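Borelel Community Reports – read me first

Hi! I'm Mackenzie Lévesque, and I look after this dataset. It holds 2,000 short reports that people in the Zitau district posted to a public message board when a road was blocked, a well was down or a clinic had shut early. I pulled them together in March, cleaned them up (mostly on a Sunday, with a lot of tea) and put them here so other folks working on citizen media can use them.

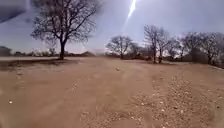
Open ground, Zitau district.

What's in the folder

reports.csv has one row per post: text, topic, village and hour. Names and phone numbers are gone. topics.txt lists the 16 topics and what I meant by each one. In 139 rows the village is blank, and I left it that way – please don't fill it in by guessing from the text!

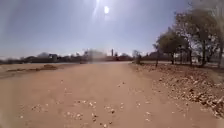 Thabiso Shabalala thinks the topic "access" is too broad and that a closed bridge and a closed clinic shouldn't share a label. Fair point, and I'll split it in the next version.

How I labeled things

I did the first pass alone, then Imogen Wragg and I went over 40 of the hard ones together.
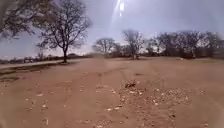 The "road" label gave us the most grief. People here will call almost anything a road, and plenty of posts are really about faint ruts across bare dirt, with trees off in the distance for a landmark. If the writer called it a road, so did we.

Known problems

Posts lean heavily toward people with a decent phone signal, so Grollemberg is all over the file and Robichaud hardly shows up. Late-night posts are thin too.

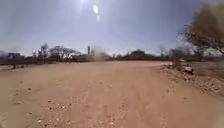

Spelling is left as people wrote it, so a plain keyword search will miss things. Try a few versions of each village name before you decide there's nothing there.

Using it

Free for research and teaching. Drop me a note if you find a name I missed and I'll pull that row the same day.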